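Notes for the planner talk, 10/04/2026
Flaltska meetup, second slot after the break

Slide 1. Title. Say hello, thank the organisers, check the clicker works!

Slide 2. What Drereck does. It sits between the perception code and the arm's controller. Perception says "there's a spoon, it's lying this way", the controller wants joint positions, and somebody has to fill the gap. Ask who has written that glue code themselves. (Hands will go up. Enjoy it.)

Slide 3. The old way. One grasp pose, one path, go. Lovely on a cube. Show the cube clip, keep it short.

Slide 4. Why cutlery is such fun. Thin, shiny, and the handle sticks out a long way past the fingers. Our first collision model stopped at the fingertips, so the planner thought the arm was carrying nothing at all. Pause here, people laugh.

Slide 5. The fix. Once the fingers close, the held object becomes part of the arm's collision shape. We sample 225 candidate paths, throw out the ones where the handle sweeps through something, and score the rest. I love this bit, so don't rush it. Planning budget is 500 milliseconds and we stay inside it.

Slide 6. Jardine, our kitchen set in simulation. Worktop, bowl, placemat, a robot arm, and 600 starting layouts that we run every night. Say why the bowl matters: the fingers have to dip down near a rim while holding something long, and a tiny error in wrist angle shows up straight away.

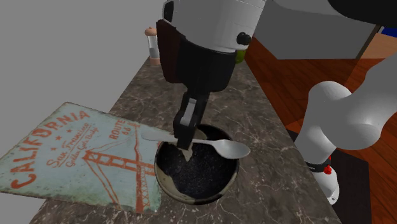 Slide 7. Reading the logs. Sulel is the viewer, and it's my favourite thing we built in January. You scrub along the timeline and see the planned path and the measured one together, plus the contact forces underneath. Demo it live if the wifi behaves, otherwise use the recording.

Slide 8. Still broken. Regrasping is slow. The depth filter eats thin handles at low angles. Contact between two curved surfaces is still jittery at our time step, and I'd love to talk to anyone who has tamed that.

Slide 9. Links and questions. Leave 9 minutes. If it's quiet, go back to slide 5 and ask how they would score the paths.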